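Dukier Endurance Drink Mix, Salted Lemon

Tub, 20 servings

I started making this stuff in my kitchen because every drink mix I bought tasted like melted popsicle by the second hour of a ride. I like sweet things, but I don't like them at mile 60 in June with my mouth already sticky. So this one is tart, a little salty, and it goes down easy when you're tired of everything else in your pockets.

One scoop in a regular bike bottle gives you 200 calories, nearly all of it from carbs. There's 311 mg of sodium in there too, which is on the salty side, and if you're the kind of person who finishes a run with white streaks on your hat you'll probably be glad of it. No caffeine in this one (the Herath cola flavor has it, if that's your thing).

My riding buddy Kwok-wai Kong took the first decent batch around the Dellunley loop and came back asking for two more bags, so I figured we were getting somewhere!
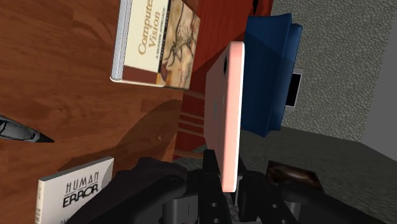
How I mix it

Put half the water in first, then the powder, then shake it hard and top it up. If you dump the powder into a dry bottle it'll clump in the corners and you'll be poking at it with a spoon. Cold water is fine, it just takes a bit more shaking. I drink one bottle an hour on long days and carry plain water next to it.

Shipping

Everything goes out from Ciletby, usually the next morning if you order before noon. We make 2000 tubs at a time, and when a batch sells out the button goes gray until the next one is packed. Keep the lid on tight, it does pull in moisture.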